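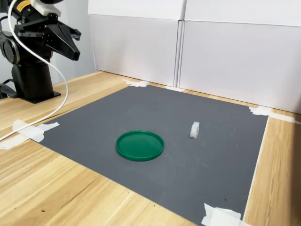
The patrol ship Gestholm has finished her first round of sea trials since refit and is back alongside at Saston. She was away for most of August, working in coastal waters with a reduced crew and a small party of contractors from Biris, the yard that carried out the work.

The trials covered propulsion, steering, the new navigation radar and the stern ramp. Full-power runs were made over two mornings, and the ship logged 572 nautical miles before turning for home. One fuel pump was changed at sea. Lt Cdr Marisol Gallagher, commanding, said the ship handled better at low speed than she did before the refit, and that the bridge team had got used to the new layout sooner than planned. 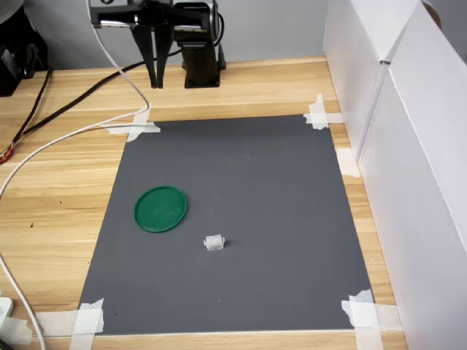
Boat work took up the second half of the programme. The sea boat was launched and recovered 40 times by day and night, the last few in a swell that would have stopped work with the old ramp. Crews also practised towing with the tender Kincaid, first at slow speed and then on a longer line.

Some jobs remain. The galley ventilation is still noisy, two cabins need new deck covering, and the ramp's hydraulic hoses will be inspected again before the ship is accepted. Yichen Xie, trials manager for Biris, expects the list to be cleared within the present berthing period – the yard has kept a team at Saston for the purpose.

Gestholm will then take on stores and the rest of her ship's company. A second, shorter trial will follow, with weapons training after that.

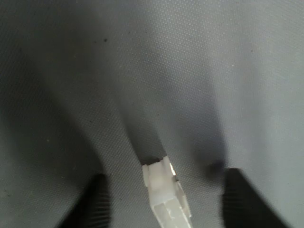
White plastic piece on grey fabric.

Recent items
Kincaid completes 1,000 hours under tow duty
Saston north jetty: dredging dates
New mooring rules for vessels over 100 metres
Reserve divers return from winter course
Letters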